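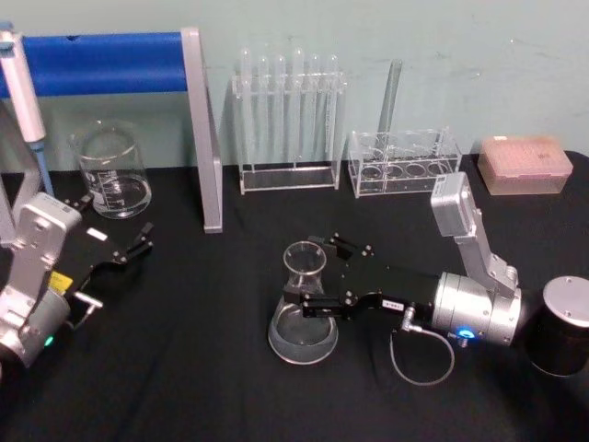

Two-arm bench setup keeps missing the neck of a clear flask

Posted in September by benchwork_3000
Filed under: Home & Shop Builds > Arms and Grippers

I have two arms set up over a table in our shared workshop in Rusten. The job is simple on paper: the right arm takes an Erlenmeyer flask by the neck, lifts it, and the left arm helps steady it for a pour into the beaker. Both grippers are plain black parallel ones with hard fingers. The controller is a Gilus board and I wrote the motion scripts myself.

The trouble is the pick. If I place the flask by hand on a taped mark it works. If I let the depth camera find it, the fingers stop short or come in behind the neck. The depth map has a hole where the glass should be, and what I get back is mostly the wall or the cloth. I bought the black cloth to cut glare from the tabletop and it may have made the depth worse, I can't tell.

Is there a cheap way to get a usable position for clear glass? I don't want to paint the flask or put a big sticker on it. I would also like to pick the test tubes out of their rack later, so a fix that only works for the flask is half a fix.

tallowlane

Depth cameras that use infrared don't do well on clear glass, and a dark cloth can be a problem too depending on the material. I would stop asking the depth camera where the flask is. Use the color picture only.

Your table is flat and doesn't move, so calibrate the camera to the table once with a printed grid. After that, any point on the cloth in the color picture gives you a position on the table. Find the bottom edge of the flask, fit an ellipse to it, and the center of that is where the flask stands. The neck is straight above it at a height you can measure with a ruler.
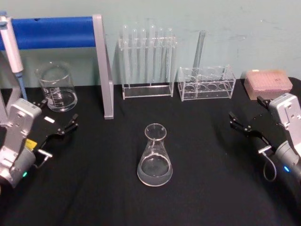
Leave clear space around the flask while you are testing. Glass behind glass is what trips up edge finding, and with the beaker and racks lined up along the back you will get reflections that look like edges. I lost most of a week to a rack edge that my script was sure was a bottle. Crop the search area to the middle of the table first and widen it when that works.

For the approach, open the fingers fully and come in level at neck height from the side. Don't come down from above. Go slowly for the last stretch and close until the motor current rises, then stop. Hard fingers on glass will slip, so put thin silicone on them — the Prado sheet from the hardware store is fine, stuck on with double-sided tape. Check it now and then as it peels at the corners.

The tubes are a different job. The rack holes are in fixed places, so if you clamp the rack down you can teach the positions by hand and skip vision. A tube that leans in a rack with bigger holes is harder and I would leave that for last.

gluepot

get a better camera

sidecut_2

Agree with the first answer. One thing to add: check your cable loops. Mine hung under the gripper and on a low approach it dragged on the cloth, and the cloth pulled the flask along with it. I thought it was a vision error. Clip the cloth to the table edge and tie the loop up higher.

Also do your first runs with water, and not much of it. A part-full flask is heavier at the bottom and stays put better if a finger bumps it.

benchwork_3000

Thanks. Did the grid calibration last night and picked from over 3 different spots without tape. The pour is still bad but that's another post.

Related
Soft finger pads for a parallel gripper
Timolon arm loses its home position after power off
Clamping an acrylic rack without cracking it
Gilus board: reading motor current in a script
Can one camera serve two arms?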